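**Visita a la jornada de puertas abiertas de Taltel: celda bimanual con pinza y mano**

**ker_nodo**

Abro hilo con las notas de la jornada del lunes 1 de septiembre de 2025 en la nave de Taltel. Resumen para quien no pudo ir: tres puestos, dos cerrados por mantenimiento y uno en marcha, el de mesa. El integrador es Wuvent. El software de planificación lo firma Honkanen, aunque en la charla se habló poco de él.

La tarea de la demo es colocar piezas sobre un plato con dos efectores distintos: pinza paralela en un brazo y mano de varios dedos en el otro. Los objetos son ligeros y de geometría irregular, con costillas o lóbulos, que es donde una pinza plana suele dar problemas. El plato hace de destino y de referencia a la vez.

La posición de partida, con el plato todavía vacío:
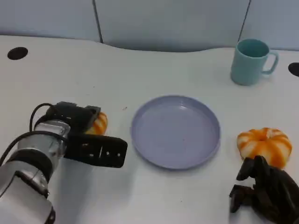 **tornillo_m3**

Pregunta de quien lleva años con celdas de verdad: ¿dieron tiempo de ciclo? Sin ese dato una demo de mesa me dice poco. En la feria de abril Wuvent enseñó algo parecido y tampoco soltaron cifras.

**ker_nodo**

Tiempo de ciclo no dieron. Dieron dos valores, los dos en una transparencia: 1000 Hz en el lazo interno de fuerza de la pinza y 40 Hz en la capa que genera las trayectorias. De la mano no publicaron nada. Pregunté por la latencia de visión y la respuesta fue «dentro de presupuesto», así que lo dejo como sin dato.

**palanca_fria**

40 Hz para trayectorias me parece bajo si además quieren reaccionar al contacto.

**ker_nodo**

El contacto lo resuelve el lazo rápido. La capa de 40 Hz solo manda consignas de posición y apertura, y el controlador de abajo recorta si la fuerza pasa del umbral. Es una arquitectura bastante corriente. La duda razonable es qué pasa cuando la pieza gira dentro de la pinza, porque ahí el lazo de fuerza no ve error y el planificador llega tarde.

Sobre la aproximación tomé más notas. La pinza entra con los dedos por encima del plato y cierra en el último tramo, con poca carrera. El ponente insistió en que el borde del plato se trata como obstáculo blando: se admite el roce, se penaliza el empuje.

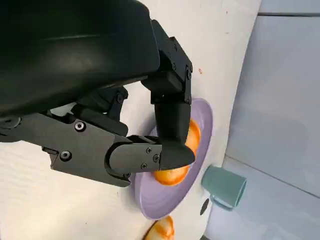

El criterio de agarre correcto es doble: apertura medida dentro de una ventana y par estable durante 40 ms. Si falla cualquiera de los dos, el brazo se retira en vertical y repite. No hay límite de reintentos configurado en la demo, cosa que a mí en producción no me dejarían firmar.

**erar_usuario**

Matizo eso último. Nosotros tenemos un controlador Erar con la misma lógica y el límite de reintentos se pone en el secuenciador, un nivel por encima. Que no aparezca en la capa de agarre no quiere decir que no exista.

**ker_nodo**

Puede ser. Lo pregunté tal cual y contestaron que no había límite, pero quizá el ponente hablaba solo de su módulo. Lo apunto como pendiente.

**tornillo_m3**

¿Y la mano qué pinta ahí? Una segunda pinza paralela cuesta menos, se calibra en una mañana y tiene repuestos.

**ker_nodo**

Según ellos, comparar efectores sobre la misma mesa y con los mismos objetos. Mecánicamente la mano está bien resuelta: dedos articulados, tornillería accesible desde fuera y superficie con trama en la yema. Lo que no vi claro es la zona común. Los dos brazos comparten el área del plato y el reparto se hace por turnos, con un volumen reservado para cada efector. Funciona, pero desperdicia buena parte de la ventaja de tener dos.

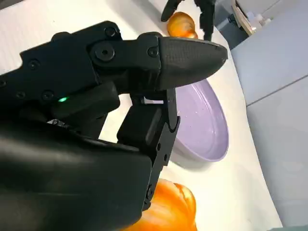
*Mano sobre el plato. Al fondo, el efector del otro brazo junto a una pieza naranja.*

**palanca_fria**

No estoy de acuerdo con lo del desperdicio. Reservar volúmenes es lo único que puedes validar sin volverte loco con la evaluación de riesgos. La colaboración simultánea queda muy bien en un artículo y muy mal en un expediente técnico.

**tornillo_m3**

Con palanca_fria en esto. Sigo sin ver la mano.

**erar_usuario**

Para piezas lobuladas yo sí la veo. Con pinza plana el contacto se te queda en dos costillas y cualquier aceleración lateral te la gira. Con tres puntos de apoyo eso mejora mucho. Otra cosa es el precio y la vida útil de los tendones, si es que lleva tendones.

**ker_nodo**

El tipo de transmisión no lo dijeron. Hablaron de un ensayo interno de 1000 ciclos de cierre sin recalibrar, sin indicar carga ni velocidad. Como dato de durabilidad no sirve.

Dejo otra toma de la mesa para quien preguntaba por privado cómo se reparten los accesos. El brazo de la pinza entra por la izquierda y la mano por la derecha. 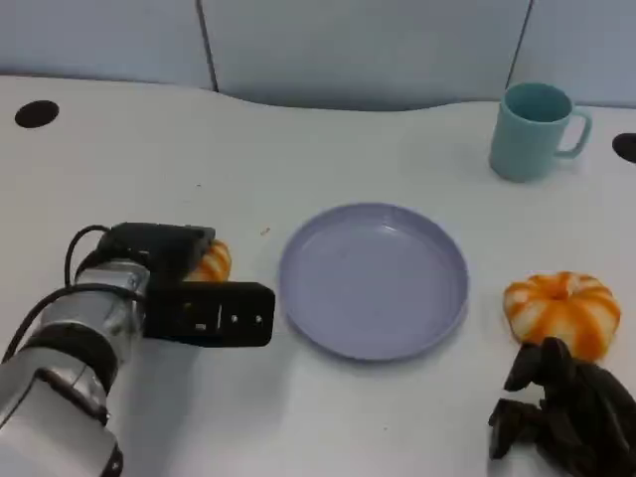

*Disposición general: plato en el centro, pinza a la izquierda, mano abajo a la derecha.*

**palanca_fria**

Gracias. ¿La calibración entre cámara y brazos es fija o la rehacen al arrancar?

**ker_nodo**

La rehacen al arrancar, con un patrón. No enseñaron el procedimiento ni el error residual. Le he escrito a Wuvent con esa pregunta, la de los reintentos y la del tiempo de ciclo. Si contestan lo pego en este hilo.

**tornillo_m3**

Añade el precio de la mano, por favor.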